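Deal Notes: my Plurkell order, the codes that worked and the ones that didn't

I've been putting off buying clothes since spring, mostly because every store seems to send me a coupon the day after I pay. So this month I decided to be patient, open all those promo emails I normally delete, and see how low I could get one basket at Plurkell. I needed two pairs of jeans, a rain jacket and a stack of plain T-shirts. Nothing fancy!

Before any codes, the basket came to $91. Plurkell had a welcome code for $5 off, which I'd been saving since I signed up for their emails in June. It went through fine, but then the box for a second code disappeared. One code per order, it says so in the small print at the very bottom of the cart page (gray letters on white, of course).

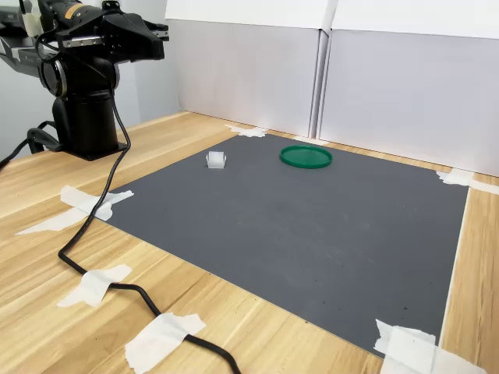

So I took the welcome code off again and looked at the shipping offer. Free standard shipping kicks in at $80, and I was over that, which was nice. But here comes the part that got me: the outlet items don't count toward it. My rain jacket was an outlet item. Take that out and I was under the line and paying for delivery. I swapped it for a regular-price one in a dull green, which I like better anyway, and the shipping charge went away.

I also checked the same jeans at Plirna, where they were having one of those "up to 70% off" weeks. Up to is doing a lot of work there – the only things I found at 70% were swimsuits and one very orange scarf. The jeans were full price and they'd sold out of my length. Their returns are free, though, so I'd still go there for shoes, where I never trust the size chart.

A few of you wrote in asking about Saha after the last newsletter. Their student discount does work on sale items, but you have to verify first and then start a new cart. If you've already filled your cart, it won't show up, and you'll sit there refreshing the page like I did. Copy your items into the wish list, empty the cart, log out, log in, and add them back.

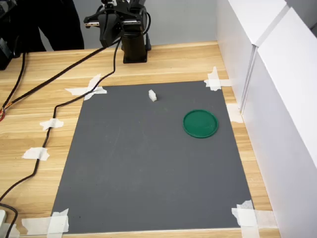
Flalgate is the one I'd wait on. The code going around on the coupon sites is an old one and only gives you an error message, and the sale section is mostly odd sizes right now. They usually mark things down again toward the end of the month, early in the morning, and the good coats are gone by lunch. I've set an alarm for 7 a.m. and we'll see if I get out of bed for it.

If you have a code that's still working, hit reply and tell me which store, what it takes off and whether it's good on outlet stuff. I'll try them all before the next issue and list the ones that go through.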